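FOR IMMEDIATE RELEASE

Jideck Publishes Notes on Teaching Robots by Remote Control, and Asks Buyers to Slow Down

Small test shop says its rubber band trials show what a hand-guided demonstration can teach a robot, and how much of the credit belongs to the person at the controls

HAMHOLM, July. Jideck, an independent shop that tests automation equipment for small manufacturers, today released its working notes on teaching two-armed robots by remote control. The notes cover 60 demonstrations of a single job: picking up loose rubber bands from a tabletop and gathering them in one place. They are free to read, and they don't recommend that anyone buy anything.

The company took on the work after a run of calls from packing and assembly firms. The callers had all heard a version of the same pitch. An employee with no programming background guides a robot through a task a few times, the robot picks up the skill, and the employee goes back to other work. Jideck has now spent three weeks on the first half of that sentence and is in no hurry to vouch for the second.

"I like this way of teaching a machine. I've used the older ways and I don't miss them," said Taner Dursun, who ran the trials. "What I don't like is watching a good operator drive a pair of arms for a minute and a half and hearing the visitor next to me say how smart the robot is. The robot was being driven. You might as well compliment the car."

Rubber bands were chosen because they are cheap, familiar and badly behaved. Rigid parts such as blocks and bolts keep their shape when a gripper closes on them. A band folds, twists, slides under its neighbor and sometimes brings the neighbor along. Sizes and colors were mixed, and the bands were scattered by hand before each attempt.

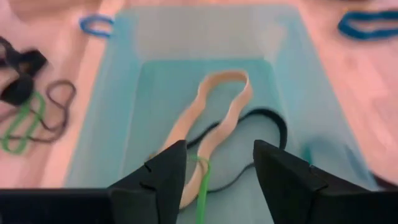 Much of the notes is given over to the question of what counts as a clean pick. Jideck began with a simple rule, one band per grasp, and dropped it on the first morning. Operators kept closing on one band and coming up with two. Some of them shook the extra one free, others carried both and let go, and one operator put everything back down and started over. All three habits get the table cleared. They teach different things, and a learning system fed all three has no way of knowing which one its owner had in mind.

The shop settled on a written rule sheet. An operator who picks up a second band by accident may carry it. An operator who drags a band across the table without lifting it must set it down and pick it up properly. Each attempt has a limit of 90 seconds. Anything that breaks the rules is marked and left out of the training set.

Seventeen of the 60 demonstrations were left out. Jideck gives that number without comment in the body of the notes and with some comment here. The operators were patient adults who had been shown the equipment, practiced on it and read the rule sheet. A firm that hands the controls to whoever is free after lunch should expect to throw away more.

"Vendors will tell you how many demonstrations you need. Ask how many they recorded to get that many," said Dursun. "It's a different number, and somebody's wages are in the gap."

The equipment

The trials used Janell, a remote-control kit in which the operator moves a pair of handheld controls and the robot arms follow. Jideck paid for its own set and has no agreement with the supplier. The kit did what its manual said it would. It was set up in an afternoon, and operators were making usable attempts within the hour.

The notes list complaints all the same. The controls pass back no sense of touch, so an operator can't feel whether a gripper has closed on rubber or on nothing. Everyone who used the kit learned to look instead, bending sideways to see past the fingers or waiting an extra moment before lifting. Those pauses were recorded along with everything else. A robot trained on the recordings may well learn to hesitate in the same spots, having no use for the hesitation. Whether it does is one of the questions Jideck has not answered.

There is a related worry about what the person knows and the robot doesn't. An operator standing in the room sees the whole table with two good eyes and can lean in. The robot gets what its cameras give it. When the operator acts on something the cameras missed, the recording shows a correct movement with no visible cause. Jideck asked operators to work from the camera view alone for part of the trials. They disliked it and slowed down, and the notes argue that those slower attempts are probably the more honest ones.
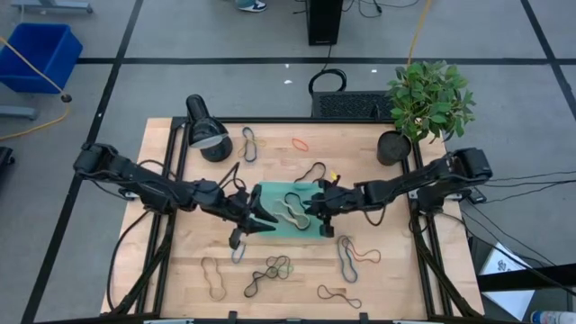 Two arms brought their own trouble. With both available, operators were free to choose which one went for a band lying near the middle, and they chose by mood. One person favored the right arm for nearly everything. Another alternated. A third used the left arm to hold a band still and the right to pull a second one away from it, a trick that looked impressive and took a good deal longer than picking up the pair together. The rule sheet now says that the nearer arm goes first. It's a dull rule and Jideck would like to see more like it.

A customer's doubts

The first outside reader of the notes was Ilídio Pinheiro, operations manager at Choo, a packing firm whose staff sort small flexible goods by hand. Pinheiro had been considering a two-armed system for one bench and had sat through several sales visits. He came to Jideck for a second opinion and was offered a turn at the controls.

"I was terrible at it, and then after a while I was all right," Pinheiro said. "That was more useful to me than the sales visits. My people do this with their fingertips and talk about their kids while they do it. I had to concentrate so hard my neck hurt. So when I'm told my staff will train the machine in their spare time, I have a question about the spare time."

Choo has put its purchase on hold. Pinheiro stressed that he hasn't ruled it out. He has asked for a trial on his own goods, at his own bench, with his own staff giving the demonstrations, and with the results counted by someone other than the seller.

What Jideck does not claim

The company wishes to be plain about the limits of its work. Sixty demonstrations is a small set. Only one task was tried, on one table, with one brand of controls. The notes deal with the collecting of demonstrations and the sorting of good ones from bad. They do not report how a trained robot performs alone, and readers who see the notes quoted in support of such a claim are asked to get in touch.

Jideck also doesn't claim that remote control is the wrong way to teach. For jobs involving soft or tangled items, writing out every motion by hand is hopeless, and Dursun's team has the abandoned scripts to show for it. Guiding the arms through the job is faster and captures small adjustments that a programmer would never think to write down. It captures the bad ones too, and sorting through them is skilled labor that rarely appears on a quote.

Before signing, the notes suggest, a buyer should get written replies on a few points:

Who gave the demonstrations shown in the sales video, and how long had they been practicing?
How many attempts were recorded, and how many were kept?
Who decided which to keep, and is there a rule sheet?
Was the operator looking at the table or at the camera view?
In any footage provided, was a person at the controls?

The last point gets a page to itself. Jideck looked over promotional clips forwarded by its callers and in several could not tell whether the arms were being driven or were running on their own. Nothing in the clips said so either way. Dursun regards a missing label as a reason to ask, and would treat a vague reply as grounds to end the meeting.

"Just put a caption on it," he said. "If a person is driving, say a person is driving. It's still worth watching. I'd watch it."

Next steps

A second round of trials will begin once the rule sheet has been rewritten. It will use the same job with new operators, who will be given the sheet and nothing else, to find out how much of the first round's consistency came from sitting in the same room as Dursun. A set of demonstrations from Choo's own staff may be added if Pinheiro can spare them from the bench. Jideck will then look at whether a system trained on the kept demonstrations does any better than one trained on the whole pile, rejects included. The team is split on what it expects to find.

Results will be published whichever way they fall. No date has been set.

Copies of the notes, the rule sheet and the list of rejected attempts with the reason for each are available from Jideck on request. Firms wishing to try the controls for themselves may book a morning at the Hamholm shop. There is no charge for a first visit, and visitors are asked to bring a sample of the goods they hope to automate, preferably the awkward ones.

About Jideck

Jideck tests automation equipment on behalf of small manufacturers and packers. It sells no robots, takes no commission from suppliers and pays for the equipment it reviews. The company is based in Hamholm.

Press contact: Taner Dursun, Jideck, Hamholm

###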